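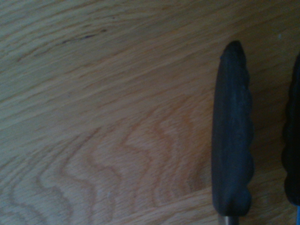

I've gone soft on soft fingers. A year ago I would have told you that the hard, flat ones were all anyone needed, and that the rubbery kind with the bumpy inside edge was for people who couldn't be bothered to calibrate. I've changed my mind, mostly, and I think a lot of labs should too.

What did it was a set of Jokia fingers we got in October. We ran 500 grasps with them and 500 with the plain Dollell pair, same arm, same counter, same silly pile of kitchen stuff. The plain ones dropped or fumbled 239. The Jokias did it 47 times (yes, I checked the log twice!). Most of that gap came from round handles and anything a bit crooked, and hardly any from boxes, where both sets did fine.

Now, I know what the spec sheet crowd will say, because I used to say it. Rubber wears. Rubber bends, so you don't know exactly where your tip is. All true, and if you're putting pegs in holes, please stay with hard fingers and ignore me. But most of us aren't putting pegs in holes. We're picking up spoons and cups on a kitchen counter, and a couple of millimeters of squish forgives a whole lot of bad planning.

Tongs are my favorite test, by the way. They're long, they're shiny, they swing, and depth cameras hate them.

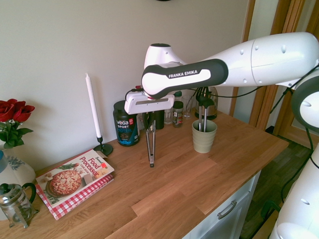 *Tongs in the gripper, tips just off the counter.*

My other gripe is with how we compare cameras. The Biltano people publish lovely numbers from a gray table with three cubes on it - good for them, but my counter has wood grain that makes stereo matching do weird things, plus patches of bright light. I'd trade 1000 trials on that gray table for a single afternoon next to a shiny kettle and a glass French press.

Same goes for controllers. The Jireš one we tried feels sluggish until you touch something, and then I wouldn't swap it for anything. You won't see that on a chart of free-space speed. So if you're about to buy, borrow first, and bring your own tongs.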